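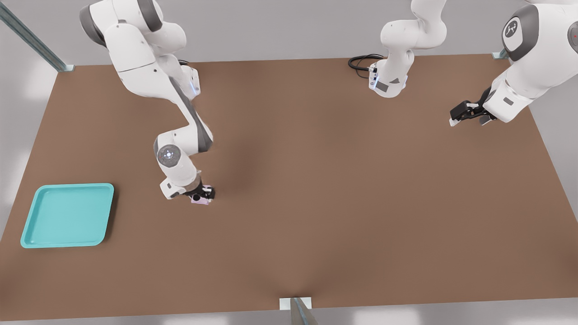
Finishing the long book

Posted by Subira Laizer
2018-01-07

I finished The Salt Register last night. It runs to 743 pages in the paperback and I started it in August, so I can't claim it gripped me from start to finish. I put it down twice and read other things in between. But I did finish it, and I've been thinking about it all morning, so I want to get some notes down before they go.

For anyone who hasn't come across it, it's a novel about a family of clerks in a harbour town called Lulen. The town is made up, though it feels like several places I've lived in. The book covers three generations and ends in 1980 with the closing of the customs house. The author, Hamisi Magesa, wrote two short novels before it and then nothing for a long time. I had read the first of the short ones and liked it well enough. The second I have never found.

The first thing to say is that very little happens. The grandfather keeps the register of goods coming into the port. His daughter takes it over when his eyes fail. Her son doesn't want it. That is the plot. There is a fire, but we only hear of it in a letter, and there is a wedding that takes up four lines. On the other hand there are 7 chapters on the dispute over the weighing of salt, and I read every word of them.

I think they work because Magesa never treats the work as a symbol of something else. When the daughter, Um, corrects a column of figures, we get the figures. We find out which merchant rounds up and which one rounds down. By the middle of the book I knew the names of all the boats and could have told you which ones were likely to be late. I can't think of many novels where I have understood someone's job so well.
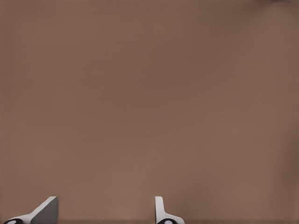

Um is the best thing in it. She is short-tempered and often unfair, especially to her brother, and the book lets her stay that way. There is a chapter where she walks out to the salt pans to apologise to a man she has accused of theft. She gets there, talks to him for some time about the price of sacks, and walks home again. The apology is never mentioned after that. He goes on bringing her his dockets as he did before, and I still don't know whether he understood why she came.

The last part is weaker. Once the son takes over the telling, the sentences get shorter and there's a lot more about how he feels. I can see why it was done. He has left the town and he is looking back at it from a rented room in Grerkeo, where he knows no one. But I missed the boats. I also got tired of him going over his grandfather's death, which had been handled so well the first time, in half a page. If I had been the editor I would have taken out the whole of the train journey.

I have seen a couple of people call the book cold, and I don't agree. It's reserved, and you have to wait a long time for anything like a kind word between the characters. When it does come, on page 380 in my copy, it's the grandfather telling Um that her sevens are easy to read. I had to stop there and make a cup of tea.

A word about the edition. Mine is the Horari paperback, and the print is small and sits too close to the spine. The glue went at the start of part three and I have been keeping a dozen pages in place with a bulldog clip. There is a family tree at the front, which I'd advise you not to look at, as it gives away two deaths and a marriage. The glossary at the back is good and I used it a lot. It leaves out some of the words for weights, but you can work those out as you go.

Would I recommend it? To my sister, yes, and I've already told her she can have it when I've mended it. To our reading group, no. We get a month for each book and half of us wouldn't reach the salt dispute in that time. One of the short novels would be a better choice, if we could get enough copies.

Next I'm going back to the pile by the bed, which is mostly essays and one very thin book of poems. I'm starting with the poems.

Search this blog
Enter keywords

Recent posts
Books I didn't finish last year
Reading aloud to someone who falls asleep
Two translations of the same story
Notes on the library sale
Why I've stopped underlining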